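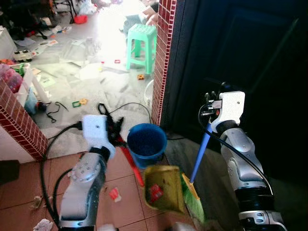 Visit to Kuo in March: two grippers, one dustpan

I was invited to Kuo for an afternoon to try the arms with my own hands, and I stayed almost until seven in the evening. My interest was narrow. At our workshop we must soon decide which gripper we will order for the household jobs, and on paper the two candidates are difficult to separate. One is from Clallico and the other is from Brolora. Both are parallel grippers with two fingers, both close with a force which is more than enough for a broom handle, and the prices are near to each other.

The bus from the station took 23 minutes, and it stops directly at the gate. I mention it for colleagues who will go there after me, as the taxi driver I asked first did not know the street.

The task of the day was sweeping with two arms. The left arm holds a dustpan by its long handle and the right arm works the broom. I expected something easier to look at, for example blocks on a table, and I was glad that it was not so. With blocks every gripper looks good. A long handle is a lever, and when the bristles meet the floor, the handle wants to turn inside the fingers. You feel this immediately when you operate the arms, even though the leader handles at Kuo do not give force back. You see the broom answer a little later than your hand, and then you know that it has turned.

I started with the Clallico. The fingers are flat and the pads are quite hard. For picking up paper from a tiled floor I would choose it without long thinking, because the tips meet cleanly and go down close to the tile. With the broom I was less happy. If the handle is round and smooth, two flat pads touch it only along two lines, and after several strokes I had to bring the bristles back to the correct angle. One can close the fingers harder, but then the motor becomes warm, and the Flutora controller reduces the current by itself when this happens. It gives a short message on the screen before. I missed the message the first time.

The Brolora has softer pads with a shallow groove. It weighs 834 grams with its cable, so it is the heavier one, and at the end of a stretched arm I could notice the weight in slow movements. But the broom stayed where I put it. I could make long strokes toward the pan, and after these I did not need to correct anything. The groove has its price too. Thin things slip into it. A sheet of paper which the Clallico lifts by one corner, the Brolora pushes in front of itself like a small plow.

For the dustpan the question is different, and here I changed my opinion during the visit. The pan does not need to move much. It must only stay flat on the floor while the other arm pushes dirt into it. For this work a clip on the handle helps more than a better finger, as it gives the gripper flat sides to close on. I would make such a clip for the broom also, and then perhaps the difference between the two products becomes small. We did not have time to try it.

Floors were a longer discussion than I had planned. Tiles with grout lines are not kind to a broom in a robot arm. The bristles fall a little into the line, jump out again, and light paper flies to the side. A candy wrapper is the worst, it is light and stiff at the same time. My habit at home is to press more, and with the arm this is wrong. Short strokes with little pressure brought more into the pan. In a doorway you have also the change from one floor to the other, and I found it better to finish one side completely before going across.

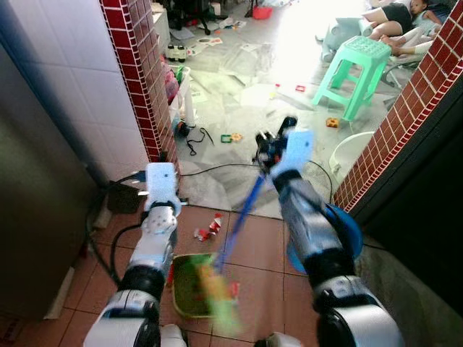
Touran Mohammadi wrote to me after reading my first notes and does not agree with the ranking. In her opinion I judged the flat pads unfairly: they were worn, and with new ones the broom turns much less. She also thinks that I give too much importance to the handle and too little to the wrist. A stroke that comes from the wrist turns the handle more than a stroke that comes from the elbow, whichever fingers are mounted, and beginners sweep from the wrist. I looked again at my own recordings and I must say that she is right about the wrist. About the pads I cannot decide before I have tried new ones.

Some words on the cameras. Kuo gives the operator a head view and one view from each wrist, three in total. For sweeping I used the head view nearly all the time. The view from the right wrist was full of broom handle and told me little. The left wrist was useful in one moment only, when I wanted to see if the front edge of the pan was lying on the tile or standing on a grout line. I asked if the head camera can be tilted lower, and it can, but then the far part of the room is lost.

The cables need attention. They run outside of the arms in loops, and when the elbow goes far to the front the loop becomes tight. I was told to leave more cable than looks nice. We should do the same.

The Flutora controller saves every attempt with a number, and on the evening of my visit the counter for the sweeping task was at 516. I asked if failed attempts are deleted. They are kept and marked, which I find correct, but the marking is done by hand and the operator has to do it before the next attempt can start. It costs time, and when I was tired I pressed the wrong mark two times.

For our order I will propose the Brolora on the right side and the Clallico on the left, with clips for both handles. Flutora accepts two different models on one robot — the setting is under the arm names and not under tools, where I searched for it. I still need the price for spare pads from both firms. If somebody from our group has a worn pair of flat pads, please do not throw them away before I have measured them.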